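Silents & Early Talkies list — archive
Posted in June, 9:40 pm
By: list member, Killau

Re: The Kover print, is it worth the drive?

> Has anyone here seen the Kover restoration yet? I've only got the old
> tape, which runs 54 minutes and looks like it was filmed through soup.
> It's 80 km each way for me, so I'd like to know before I fill the tank.

Go! I went last night and I'm still humming the piano part. The new print runs 80 minutes, so you're getting a good chunk of story your tape never had, including the whole business with the stolen letters (which finally explains why the sister is so cross at the wedding). The tinting is lovely too — amber for the indoor parts and a deep blue for the harbour at night.

The Roman has 397 seats and I'd guess most were taken, so get there early if you want the centre. I ended up near the side aisle and my neck is still complaining. 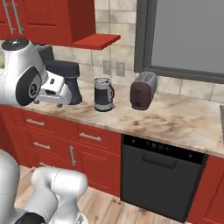
I'd also say stay for the short they run afterwards. It's one of the Mendetti comedies, a silly thing set in a theatre dressing room, but the lead actress is marvellous in it and you can see she had far better timing than her dramatic roles ever let on. I'd only known her from stills and a couple of autographed postcards, so it was a real treat.

My one grumble is the new title cards. They've modernized the wording in places and the lettering is a bit too clean for my taste, though my favourite line survived. Programmes are at the door while they last. I picked up a spare, so write to me off-list if you miss out and I'll pop it in the mail.

Recent on this list
- Mendetti shorts: which ones survive?
- Parking near the Roman
- Wanted: lobby cards, set of 36
- Piano or organ? (again)

This site uses cookies to remember your list settings. Accept | Manage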